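Robots at Work: The Sorting Room
Part 4 of our series on how things get done

Automation means giving a job, or part of a job, to a machine. The machine follows instructions called a program. A washing machine is automated, and so is a lift. This part looks at one workplace, a spare parts firm called Bălan, and at what changed for the people in its sorting room.

What the firm does

Bălan sells small parts for repairing clocks, radios and sewing machines. The parts include screws, springs, washers and pins. Each order is put into a compartment box, which is a shallow box divided into cells by thin walls. One kind of part goes into each cell. The lid is shut and the box is sent to the customer.

In a busy month such as April the room handles 1,000 boxes.

How it was done before

Every box was moved by hand. A worker took an empty box from the shelf, put it on the table, filled it, closed it and carried it to the packing bench. Filling a box needs attention. Carrying one does not, but it took up a large part of the day, and some workers had sore wrists and shoulders by the end of a shift.

What the gripper does

The firm now uses a gripper for moving the boxes. A gripper does the work of a hand. The one at Bălan has 2 fingers with a flat pad on each. The fingers open wider than the box, move forward until the box is between them, and then close.

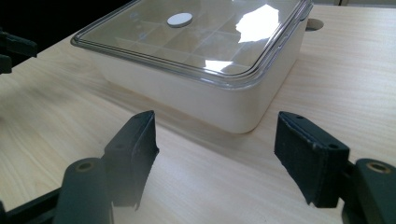
The gripper with its fingers open and a compartment box on the table ahead.

Closing is the difficult step. If the fingers push too weakly, the box slips. If they push too hard, the plastic can crack. The right amount of push is called the grip force. People do this without thinking, because skin can feel a thing start to slide. A machine has to be given a number, or it has to learn from many tries.

Clear plastic causes a second problem. A camera finds an object by looking for its edges. Light passes through a clear lid, and it also bounces off it as a bright patch called glare. Glare can hide an edge or look like one. Engineers deal with this by moving the lamps or by showing the computer a great many pictures of boxes in different light.

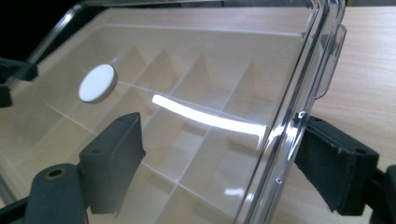 The position of the fingers matters as well. A box held close to one end will tip, for the same reason that a tray tips if you carry it by one corner. The program therefore aims for a place where the weight on each side is nearly equal. This point of balance moves when the cells are filled unevenly, so a full box has to be treated differently from an empty one.

What changed for the people

There were 9 people in the sorting room before the gripper came and there are 9 now. Their work is different.

Wanda Stępień used to carry boxes for most of the morning. She now checks them. She looks through each lid for cells with the wrong part in them, and she stops the machine when a box is crooked. She had four weeks of training, which covered the controls, the stop button and how to clean the pads.

"I walk less and I look more," she says. "My arms are better. My eyes get tired, so we swap jobs at eleven."

Some of her workmates liked the old way. They could talk while they carried things, and the room is noisier now. The firm has moved the tea table next door.

Automation does not go the same way everywhere. At some firms a machine arrives and fewer people are needed, and those people have to find other work. Whether that happens depends on what the firm decides and on how much work there is to do.

Words to know

Automation: using machines to do a job or part of a job.
Program: the list of instructions a machine follows.
Gripper: the part of a machine that holds things.
Grip force: how hard a gripper pushes on an object.
Glare: bright light bouncing off a shiny surface.

Try it yourself

Put a plastic box with a lid on a table. Pick it up using one finger of each hand, pressing from opposite sides. Try it in the middle, then near one end. Put some coins in one corner and try again. Write down where you had to put your fingers each time.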